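How to hand a gear job to a robot arm without losing your bench crew

I've done this twice now at Karnby, and the second time went way better than the first. So if your shop is about to give part of the assembly work to an arm, start with the people who do it today. Sit down with them and write out every step by hand!

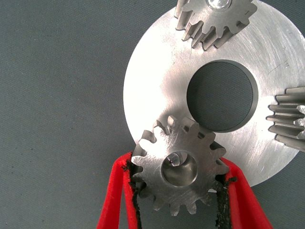 Spur gears and plate, one gear in the red fingers.

Next, split the list. Lifting and placing goes to the arm. Judging a bad tooth stays with a person - at least it does with us. Then walk over and look at what else is near the arm, cloth and cables included, and agree on who clears it before a run.

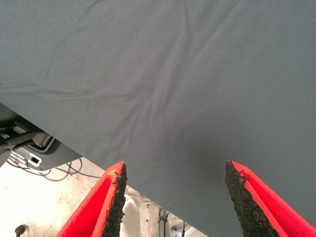

Karnby, February 27, 2021

Step three is training, and please do it on paid time. We gave each person 58 minutes a shift at the Tazi controls for two weeks (I'd have liked more). Let them stop the arm whenever they want, and let them grumble. Bimla Mathur rewrote half my pick order in one afternoon, and hers is the one we 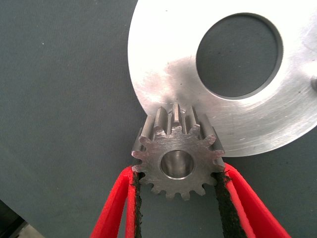

still use. After that, change the job sheets so they match what people do all day. Ours still said "assembler" in October, when most of the shift was checking and resetting. Pay should move along with the title, so sort that out before the first full batch. Our first was 423 sets.

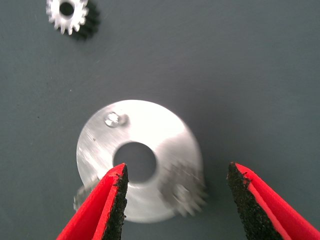 Rajkumari Bajpai: We did the job sheets last and I wish we hadn't. My hands hurt less now, but I miss talking across the bench, so put a shared break in your plan too.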